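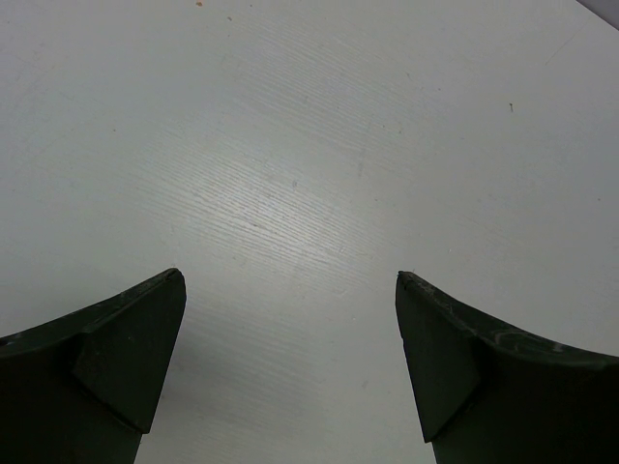

Acta de la reunión de la comunidad de propietarios del edificio Histon
2025-04-12, portal B

Asisten doce propietarios y tres representados. Preside Pendo Shemweta. Toma nota Zawadi Makokha, que firma esta acta y se permite alguna observación, como viene siendo costumbre.

1. Acta anterior
Se aprueba la de enero. El del 3.º A pide que conste que las goteras que allí se daban por «resueltas» siguen en su cocina. Consta.

2. Presupuesto de la cubierta
Hay dos ofertas. Kedason pide 3000 euros por sellar las juntas y cambiar el canalón del patio. Ernura pide 1000 por lo que llama «actuación integral», sin detallar materiales ni plazo. La presidenta considera atractiva la segunda. Quien suscribe pregunta qué se actúa exactamente y no obtiene respuesta, salvo la lectura en voz alta del folleto. Se pedirá a Ernura un desglose por escrito. Sin desglose no se vota.

3. Contador de agua
El recibo del trimestre trae 189 euros más que el anterior. La compañía habla de «consumo estacional». En invierno no se riega y el 2.º C lleva meses vacío, de modo que la explicación convence a pocos. Se acuerda leer el contador general cada lunes durante un mes y apuntarlo en la hoja del cuarto de contadores. Se ofrece la del 1.º B.

4. Portero automático
El administrador propone el modelo de Siliņa, que según él «se paga solo». Preguntado en cuánto tiempo, dice que depende. Cuesta 400 euros más que reparar el actual. Votos a favor, cuatro; en contra, nueve; dos abstenciones. Se repara el actual.

5. Ruegos y preguntas
Se ruega no dejar bicicletas en el rellano. Se rogó también en enero, con el resultado que se puede comprobar al subir.
El del 4.º A pregunta por la pintura de la escalera. Queda para la próxima reunión, igual que la vez anterior.

Se levanta la sesión a las 20:40. Los desgloses, si llegan, se colgarán en el tablón.

Zawadi Makokha, secretaria
V.º B.º Pendo Shemweta, presidenta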